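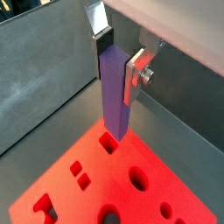 The purple block held just above the red board.

Teaching Julus, One Block at a Time

June | By Padmavathi Nadar

Print this page | E-mail this to a friend

If you have walked past the robotics room lately and heard cheering, it was probably us. We have been teaching Julus to use a shape sorter, the same kind of puzzle you would hand a toddler, and I have not had this much fun at work in years.

The way it goes is simple to explain and surprisingly hard to do. One of us sits at the control desk and drives the arm by remote, picking up a block, carrying it over to the board and setting it down where it belongs. Everything gets recorded: what the cameras see, how the arm moves, when the fingers open and close. Do that enough times and the learning software (ours is called Grasero) starts to pick up the pattern and can try the job alone.

"Enough times" is the part that makes people's eyes go wide. We have 3,452 saved runs so far! Shahla Naseri drove more than 1,000 of them, usually with her headphones on, and she has a touch the rest of us envy. She comes in high, slows down early and lets the block settle before she even thinks about pushing. I tend to rush it and end up skating the corner across the top of the board.

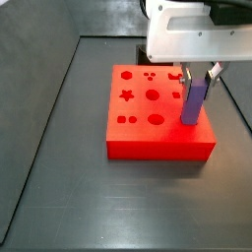 Holding the block upright at the red board, seen from the side camera.

We keep the fumbles, by the way. Mi-kyung Cho went through 300 of the early runs and found that the ones where the driver missed, backed off and tried again were some of the most useful we had. A robot that has only seen perfect runs has no idea what to do when a block is a hair off. So if you come to drive and you bump the board, please don't stop and apologize. Back up, line it up again and carry on.

Turning the block is still the hard part. A square peg has to be twisted to match its hole as well as moved over it, and on a screen it's very easy to think you are lined up when you aren't. Ilango Panicker's advice is to check the wrist view for the twist and the side view for the height, and to keep switching between them.

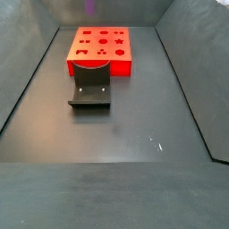 We also move the board between batches, a little to one side or turned partway, so that Julus learns to look for the hole and doesn't just memorize a spot. Our next goal is 200 new runs with the board turned every which way, and we would love more hands on the controls. Different people drive differently, and that variety is good for the training.

Driving sessions are Tuesday at 4 p.m. You need no experience at all, and Malathi Thampi will walk you through the controls before your first try. Most people have the hang of it by their fifth block or so. I took a lot longer.

Contact Us | Copyright Brullach Robotics Workshop | Back to top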